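Ornel Opens Refurbished PC Program for Schools and Home Learners

20 January 2021 – For immediate release

Ornel today opened signups for its refurbished desktop program, run with repair partner Inix. 400 desktops in the first batch. Retired office towers, mostly – wiped, repaired, sent back out.
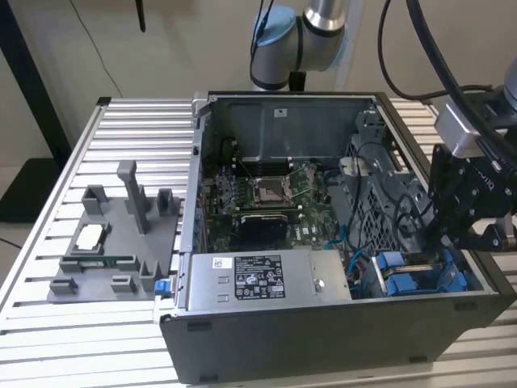 Demand is high. Classes are online, families are sharing one laptop, and 52 schools have allready asked to be on the list. Mac Carthaigh is handling delivery.

What's in the box

Desktop, monitor, keyboard, mouse, power cords. Setup sheet in English and Spanish. Webcams on request, while they last.

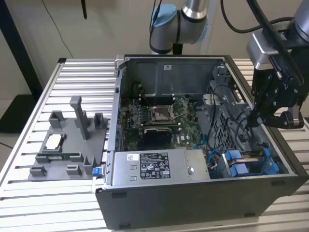 Who can apply

Public schools, libraries and adult learning centers. Families apply thru their school, not direct. No fee. Wollitz is covering parts for the first round. 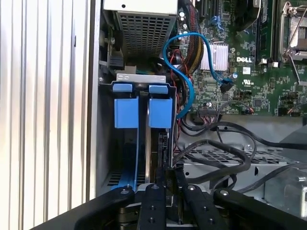 Second round opens in July. Sites that miss out now stay on the list – no need to re-apply. Warranty is 2 years, parts and labor.

Old machines wanted

Offices with desktops to give away can book a pickup on the Ornel site. Drives are erased before any resale or reuse, certificate on request.

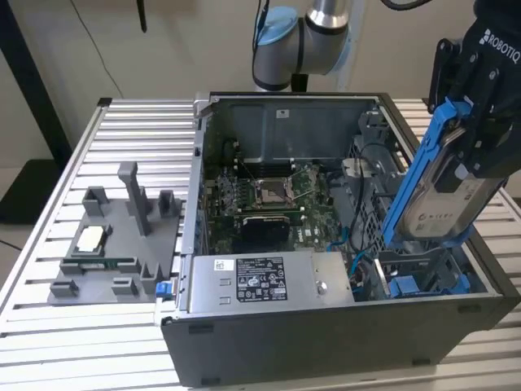 Media contact

Ornel press desk, weekdays. Logos and fact sheet availble on request.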